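Sodium Cells Get a Second Look for Short-Range Delivery Vans

April 28, 2020

Battery maker Dornard says it will begin supplying sodium-ion packs for a small electric delivery van by December, betting that fleet buyers care more about price than about range.

The packs use no lithium and no cobalt. Sodium is cheap and easy to get, but the cells are heavier for the energy they hold, and that has kept them out of passenger cars. Dornard thinks vans are a better fit. A parcel route in a mid-size city is short, and the vehicle goes back to the same depot every night.
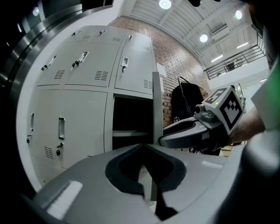 The first customer is Trirby, a courier company that runs 41 vans and plans to replace them in stages. Its drivers rarely cover more than 200 kilometers in a shift, and most do far less. The van itself, called the Erna, is being built on an existing chassis with a new floor to carry the extra weight.

Cold weather may help the case. Sodium cells tend to lose less of their capacity in winter than some lithium types - a real concern for Trirby, whose northern routes are its busiest. 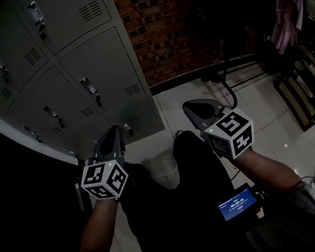

Electric Transport Desk

Charging is the part still to be settled. Yazıcı, the firm supplying the depot chargers, wants the vans plugged in overnight at low power. Trirby would like the option of a quick top-up at midday, and Dornard has yet to say how that would affect its warranty.

The company has promised 1,000 full charge cycles before any noticeable loss. Prices for the Erna have not been announced.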